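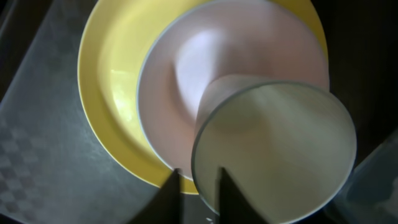 Home | Jobs | Contact
Print | E-mail

Reviewer, Handling Rules (part-time)

Prorkix needs a reviewer for its written rules on robot handling of dishes and kitchen racks. You will check gripper work against rule sheet 14 and note every departure from it.

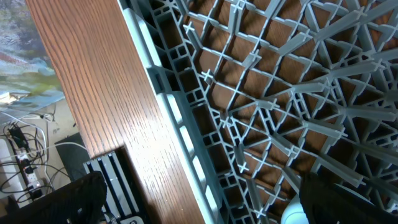 You need a steady eye and clear English — no programming. Training takes 11 days and starts in April. Write to Teresa Dudek, Llewellyn office, Room 208.
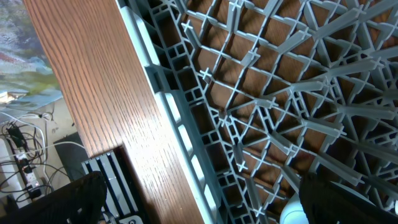

Gripper at a gray plastic rack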